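Plimis Omnibus Volume One
Softcover, Mement Editions

Posted in November by Aniela Stępień

Plimis Omnibus Volume One collects the first ten issues of the series written by Damian Kaczorowski and drawn by Kacper Gajewski. The single issues have been out of print for a while, and the two earlier trade paperbacks used a smaller trim that cut into the lettering on several spreads. The omnibus goes back to the original page size and the original colors.

The series follows Clisitia, a mapmaker's apprentice who is sent to the island town of Plimis to redraw its harbor charts. The harbor keeps changing shape overnight. The town council would like the maps to match what they have already sold to the shipping companies, and the person who held the job before her left in a hurry. The first four issues deal with the harbor. The next six move inland to the salt works and the old observatory, and bring in the lighthouse keepers, who take over a good part of the second half.

What is in the book

Issues 1 to 10, complete, with all original covers. The covers are placed in front of their issues and not gathered at the back.

The eight-page short "Low Water," which ran in an anthology and has not been reprinted until now. It sits between issues 6 and 7. It was drawn before issue 7 and takes place the night before it starts.

A 30-page section of sketches, layouts and unused cover ideas, with notes by Gajewski. Most of the notes are about the town itself, which he drew from one floor plan that he kept adding to. The plan is printed as a foldout inside the back cover.

The complete script for issue 3, with Kaczorowski's changes marked.

A new introduction by Irena Piątek, who colored the series from issue 2 onward. Issue 1 was colored by Dzintra Org and has been left as it was. The palette is noticeably warmer than the rest of the book, and readers who know the trades will remember that the second trade printing tried to match it to the later issues. The omnibus does not.

What is not in the book

The crossover issue is not included. The rights are shared and there are no plans for a reprint. Nothing in issues 1 to 10 depends on it. The letters pages are also left out, apart from one page from issue 5 that has a drawing by Gajewski on it.

Paper and binding

The interior is printed on uncoated stock. The first two trades were glossy, and the night pages in issues 4 and 9 were hard to read under a lamp. On the uncoated paper the blacks are a little softer and the page does not throw light back at you. The binding is sewn, so the book opens close to flat after the first reading. The cover has flaps and a matte finish, which picks up fingerprints if you have just eaten something.

Lettering has been redone for issues 1 and 2 only. The original files for those issues were lost and the trades used scans. Three spelling mistakes were fixed at the same time, and one line of dialogue on the last page of issue 2 was given back to the right character.

Editions

The standard softcover is the one listed here. There is also a signed bookplate edition, limited to 158 copies, with a plate drawn by Gajewski and signed by him and Kaczorowski. The book inside is the same. The bookplate comes loose in an envelope, so you can decide for yourself whether to stick it in. Orders for the bookplate edition are limited to one per customer, and around 50 copies are being held back for shops.
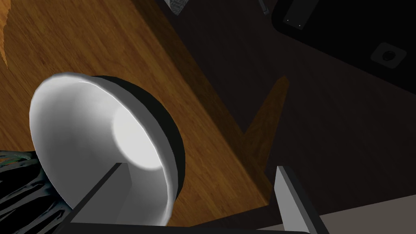
Aniela Stępień
Backlist Editor, Mement Editions

Reading age

We suggest 12 and up. There is some peril at sea and a funeral in issue 8. The publisher's age label on the single issues said 10 and up, and some libraries still shelve it that way.

Reading order

Start at the front. If you already own both trades, you have issues 1 to 8, and the new material for you is issues 9 and 10, "Low Water," the script and the sketch section. Issues 9 and 10 were never collected before this. They finish the observatory story and leave the salt works open for Volume Two.

Volume Two

Volume Two will start with issue 11 and is being put together now. The spine design runs across both books, so the art on the first one stops in the middle of a boat. Page count and contents will be listed when they are settled.

Shipping and returns

Softcovers ship in a cardboard book wrap with corner protection. Bookplate copies ship in a box. If a copy arrives with a bent corner or a split spine, send us a photo within 30 days and we will replace it while stock lasts. Small marks on the page edges come from trimming and are not treated as damage.

Shops and libraries can order through their usual distributor or from us directly. A digital edition is available with the same contents except for the foldout, which is supplied as a separate file.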